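语言条件推桌面操作(条目正文)

也叫“听话推积木”,这是我们圈子里的叫法,正式论文里一般不这么写。我做这个方向有些年头了,下面这篇条目是我写的初稿,后来Tzu-hsuan Hsu帮我改过一遍,Gwilym Morgan又补了训练那一节。口气可能不太像词典,大家将就着看吧!

定义

语言条件推桌面操作,指的是机械臂在一个平面上,用一根末端杆去推若干散放的物体,推到哪儿、推哪一个、推成什么样,全由一句自然语言来决定。比如“把绿色星星推到蓝色方块左边”。它跟抓取放置是两码事:手里没有夹指合拢这一步,物体始终贴着台面,控制量通常也只有平面上的两个自由度(前后、左右),高度固定不动。

我很喜欢这个设定,因为它把事情简化得恰到好处——动作空间小得可怜,可难度一点都没少。推东西是接触问题,杆子偏一点点,方块就转了;杆子再偏一点,方块干脆从旁边滑走,你得绕回来重新推。人做起来不动脑子,写成策略就很考验人。

名称的由来

早几年大家各叫各的,有叫“语言引导平面推动”的,有叫“指令推块”的。Ratari那套基准出来以后,写法才慢慢统一。Ratari最初是Philomena Mac Mathúna和Rachid Zaki两个人搭起来的,名字据说没什么含义,念着顺口而已。后来的Narilach沿用了它的任务划分,只把指令的写法放宽了:Ratari里的句子是模板拼出来的,Narilach里的句子是请人看着录像随口说的,所以会有“往上挪一丢丢”这种话,模型见了头大,我见了倒挺开心。

方法

主流做法是行为克隆,也就是模仿学习里最朴素的一种。先由人遥操作机械臂,想怎么推就怎么推,录下长长的一段;事后再有人去看录像,随便截一小段,写一句话说明“这一段在干嘛”。这样得到的数据叫事后标注数据。好处很实在:操作的人不用等指令,可以一直推下去;标注的人也不用碰机器,坐在屏幕前喝着茶就能干活。

网络的输入是当前画面(有时带上前几帧)和一句话,输出是末端在平面上的下一步位移。文字先过一个预训练好的编码器,再和图像特征混在一起,怎么混各家有各家的招。我自己试过把句子向量直接拼在图像特征后面,能跑,但颜色词和形状词经常打架,让它推“绿色圆柱”,它兴冲冲地奔着绿色星星就去了。换成交叉注意力以后好了很多,这件事我在组里念叨了好久。

常见的指令分成8类,包括把物体推到另一个物体旁边、推到台面的某个区域、把两个物体分开、绕着某物走、只碰一下就停等等。最后这一类看着最简单,其实最烦人,因为“碰一下”到底算多近,标注的人自己都没个准数。

实时改口

这个方向最好玩的地方,我觉得是人可以半路改主意。传统的做法是给一个目标,机器跑完,再给下一个;这里的策略每一步都会重新读一遍当前的句子,所以你说到一半换成别的,它也就跟着换了。Emlyn Morgan做过一组长任务,让人一句接一句地指挥,把几块积木摆成一条斜线,中间随时可以喊“不对不对,往回一点”。最长的一次用了17句话。我当时就坐在旁边看,比看球还紧张!

严格来说,这种玩法把长程规划交给了人,模型只管短程的那几下。有审稿人不喜欢这一点,认为算不得自主。我的看法比较宽:短程动作要是听得准、改得快,上面再接一个会拆任务的语言模型就行了,Prasura走的正是这条路,由上层模型把“按颜色分好堆”拆成一句句小指令,再喂给下层。效果时好时坏,坏的时候多半是上层没看清台面上现在是什么样,下层倒是老老实实照做。

典型装置

台面的布置各家大同小异。一块平整的底板,固定在工作台上,上头散着几块颜色和形状都不一样的玩具积木,机械臂从一侧伸过来,末端装一根圆头的杆。底板用什么料是有讲究的:太滑,推完还会往前溜;太涩,一推就原地打转。花纹也会捣乱,木纹明显的板子对老式的颜色分割很不友好,端到端的网络倒是基本不在乎。

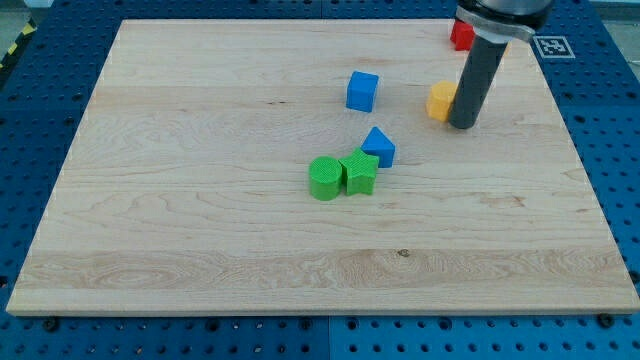
积木的形状别选得太“乖”。全是方块的话,策略很快就学会贴着平面推,换成星形就露馅了,杆子会卡进两个角之间的凹处,一带就走,方向全变。圆柱又是另一种脾气,杆子稍微偏心,它就绕着杆子转开。所以我建议至少混着来,颜色上也要有重复,同一种颜色配上两种形状,这样才测得出模型究竟听没听懂形状词。Ragab数据集在这方面做得最细,它专门留了一批“同色不同形”的摆法只用来测试,训练时一次都不出现。

标定也值得多说一句。相机和机械臂的相对位置一旦变了,策略的表现会掉得很难看,而且掉得悄无声息,你会先去怀疑网络,再去怀疑数据,折腾到晚上才想起来有人挪过三脚架(说的就是我)。在台面上固定一枚黑白标记,每次开工前核对一下位姿,能省下很多冤枉时间。

评价方式

一般由人来判定:看一段执行,再看那句话,答做到了还是没做到。Narilach的规程要求每段由2个人分别看,意见不合就再讨论。也有用几何规则自动判的,比如两块之间的距离小于某个阈值就算“挨着”。自动判快是快,可是碰到“稍微往左上方”这种说法就没辙了。我两种都用,自动的拿来挑模型,人工的写进论文。

局限

遮挡是老大难。末端和法兰一伸过来,后面的积木就只剩一个小角,模型要是没有记忆,会当它不存在。加历史帧有帮助,帧数一多又容易学歪,开始照抄上一步的动作,杆子停在半空不肯走。另外,同一块积木被推到板子边角以后,杆子绕不到它外侧,再聪明的策略也推不回来,这时候只能人伸手去捡。四月份我们试过给底板加一圈矮边,积木是掉不下去了,却总是贴着边赖着不动,后来又拆了。

语言方面,方位词的歧义到现在也没有好办法。“上面”是指画面的上方,还是指离机械臂近的那一侧?标注的人坐在屏幕前,操作的人坐在台子边,两边的“左”有时候正好相反。Tzu-hsuan Hsu主张一律以画面为准,Rachid Zaki主张让模型自己从数据里猜,两位为这事在讨论页上来回写了好几屏,有兴趣的可以去翻。

相关条目

模仿学习;行为克隆;事后标注;平面推动;视觉运动策略;Ratari;Narilach;Ragab;Prasura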